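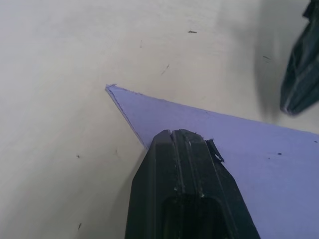

Lavender-blue sheet on a pale tabletop, corner beginning to fray.

Home Guides Paper Bookbinding Contact

January
By Nhung Quách

Finding the Grain Direction of Paper Before Cutting

Machine-made paper has a grain. The fibers line up mostly with the direction the web traveled through the mill, and the sheet bends, tears and swells differently along that direction than across it. For a single flat print the grain rarely matters. For anything folded, glued or bound, it should run parallel to the fold or the spine.

Paper takes up moisture from adhesive and from the air. The fibers get wider but hardly any longer, so the sheet expands across the grain. A cover paper pasted with its grain at right angles to the board will pull the board into a curve that pressing does not remove. A text block with cross grain develops a wavy spine edge and does not open flat.

Test 1: Bend

Lay the sheet on a clean table. Bring one edge over toward the opposite edge without creasing it, and press down lightly on the curve with the flat of the hand. Release, turn the sheet 90 degrees, and repeat. The direction with less resistance is the one in which the curve runs parallel to the grain. On a square sheet the difference is easy to feel. On a long, narrow sheet the proportions can mislead, so cut a square from the waste and test that.

Test 2: Tear

Tear a strip from one edge, then another from the adjacent edge. A tear along the grain runs fairly straight and leaves a clean edge. A tear across it wanders and leaves a longer fringe of fiber. Do not judge from corners. They fray in handling whichever way the grain runs.

Test 3: Moisture

Use this for thin papers that give no clear answer in the bend test. Cut a 100 mm square and pencil an arrow on it parallel to one long edge of the parent sheet. Dampen one side with a sponge. The square curls into a tube within a few seconds, and the axis of the tube is the grain direction. Compare it with the arrow before discarding the square.

Handmade sheets may show no result in any of the three tests. Treat them as having no grain and cut to suit the pattern.

Marking and storage

Once the grain is known, draw a short double-headed arrow in soft pencil on the back of the sheet, near a corner that will be trimmed last. Mark offcuts as well. Tươi Vương, who keeps the paper store at the Grarnby bindery, also writes the arrow on the drawer label, with the long-grain and short-grain stock of each color in separate drawers.

Store sheets flat. A rolled sheet holds its curl and will give a false reading in the bend test. If a sheet has been rolled, leave it under a board overnight before testing.

Cutting

Square one edge first and measure everything from it. For a case binding, cut the boards, cover paper and endpapers with the grain running head to tail. Cut cover paper oversize by 15 mm on each turn-in. Trim any frayed corner off before measuring, and use a fresh blade on soft colored papers, which drag under a dull one.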